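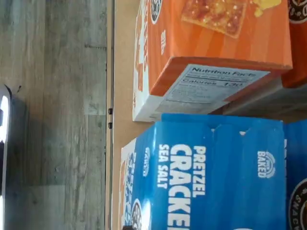
Apr 6, 2023
Reading time: 3 min

Wrist camera, perception branch. Picking up from the mount change: the stream now arrives a quarter turn off from what the detector was trained on. Two ways to deal with it, rotate in the driver or rotate in the node. Put it in the node for now. Intrinsics have to be swapped with it (fx/fy, cx/cy) and I forgot cx/cy the first time, so every grasp pose before run 3 is wrong. Those logs are tagged BAD_K. Do not average them in.

Segmentation. The orange and blue boxes separate without trouble on color alone. The problem is same-color pairs. One blue box partly behind another comes back as a single mask, and the planner then puts the grasp center too near the seam. Same thing with the two orange ones. The slightly different shade on the rear orange box is not enough for the current threshold, and I don't want to lower it, as the front panel then breaks up into stripes.

Tried splitting on depth discontinuity. Works when the gap is wide. On boxes that touch, the Hudex depth map smooths the step away. Window size down from the default helped a little, at the cost of holes on the glossy print.

Text as a cue. The Nutrition Facts panel is a good anchor: black border, white ground, always on a known face. If the panel is found, the face is known and so is the box orientation up to a flip. Small rows are blurred at this distance and should be left out of the matcher entirely. "Nutrition Facts" and the calories line are large enough. On the blue boxes the big PRETZEL / CRACKERS lettering does the same job for the front. SEA SALT is marginal. Round logo is useless for identity, it shows up on both colors, but fine as a keypoint.

OCR pass costs 200 ms per crop on the bench machine. Acceptable once per pick, too slow inside the servo loop. Moved it ahead of the approach and cached the result by mask ID. Cache has to be dropped whenever the arm has touched anything. Not done yet.

Self-mask. The white gripper part with the black rim was getting proposed as a graspable object, mainly when the highlight on it saturates. Static polygon was left over from October and the old mount. Replaced with one computed from joint state, padded. Its shadow on the floor planks still gives a weak proposal. Added the cardboard surface as the workspace region and reject any proposal with its center outside. The dark strip along the cardboard edge makes a decent line to fit that boundary to.

Planner. Pevetti config had the approach timeout at 300 ms, which the OCR call ate most of. Set to 390 until the cache is in. Put it back afterwards.

Open:
- same-color split, try edges from the printed panels before touching depth again
- torn or dented edge on the front blue box throws the rectangle fit, check residuals
- cache invalidation
- move rotation into the driver, delete the node hack
- rerun the Lawal set with corrected K

Related entries
Gripper self-mask from joint state
Hudex depth: filter settings and holes
Pevetti planner timeouts
Wrist mount swap, calibration notes

Gidton workshop notebook | Contact | Back to top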